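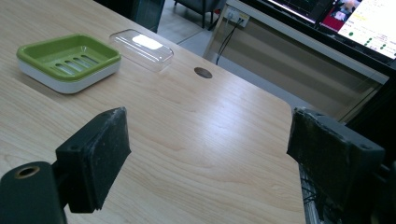
The Drain Schedule

The valve log for the Edonholm reservoir ran to 103 pages, and Wanda Achterberg had written all but nine of them. Each entry followed the same order: gate number, position, inflow, outflow, initials. She did not record weather. Weather was kept in a separate book by the county.

On 30 June 2025 she opened Gate 5 by a quarter turn, waited for the gauge to settle, and wrote down the outflow. It was 500 gallons a minute lower than the table said it should be. She closed the gate, opened it again by the same amount, and got the same number.

A low reading had three usual causes. The gauge could be fouled, the screen could be blocked, or the gate could be sitting off its seat. She flushed the gauge line. She raised the screen on its chain and found two branches and a child's sandal, which would not account for the loss. That left the gate.

She telephoned Trirngate, where the district kept its engineers.

"Which table are you using?" Mayuree Suksawat asked.

"The one on the wall."

"Who signed it?"

Wanda took the telephone to the end of its cord and read the bottom line. "Nakamura."

"That table assumes the old sill. They raised the sill after the Kekura flood. Your gate is fine."

"When was it raised?"

Pages turned at the other end. "Before either of us. The correction was sent out in August of that year. It should be pinned behind the first sheet."

Wanda lifted the first sheet. There were four pinholes in the board and no correction.

"I have been reading this wrong, then," she said.

"You have been reading it right. The numbers you wrote down are the gauge numbers?"

"Always."

"Then the log is good. Only the wall is wrong."

Wanda thought about the gate settings she had chosen by that wall, the dry spells in particular, and the complaints from the lower farms that she had answered by letter, citing the table. She had kept carbon copies. They were in the cabinet under the window, filed by farm.

"Send me the correction," she said.

"It will go out tonight. Do you want me to note the call?"

"Yes – put the time on it."

She hung up, took down the first sheet, and wrote the gauge reading in the log. In the margin, where she had never written anything, she put the word "sill." Then she initialed it and unlocked the cabinet.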